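Home Fitness Lending Project: progress report for May

Thank you again for your patience while we got the Larnent branch up and running. The resistance band kits came in from Weltix, and 500 of them are already out on loan.
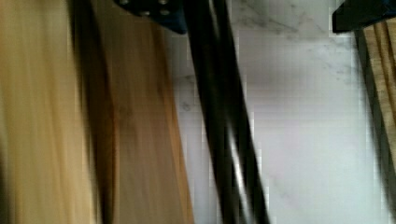

We had hoped for 600 by now, but folks do like to hang on to them!

Breakfast sign-ups at Plastside are going nicely too, and plenty of people stay on to chat.
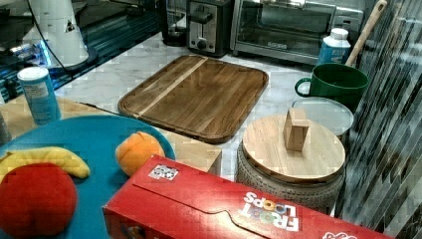

Cereal box and plush fruit

Spending

So far we have used $2,565 of the $3,484 you granted us, mostly on bands and door anchors.
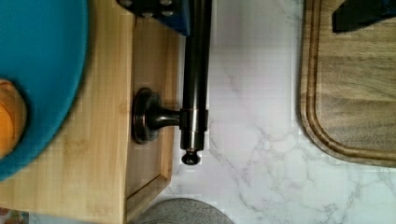

Still to do

The Alemneh branch needs large-print exercise cards, and we'd dearly love a few more of the light bands.

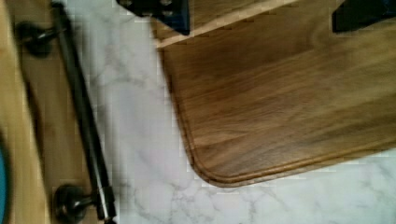 Next report

We'll write again once the cards are printed.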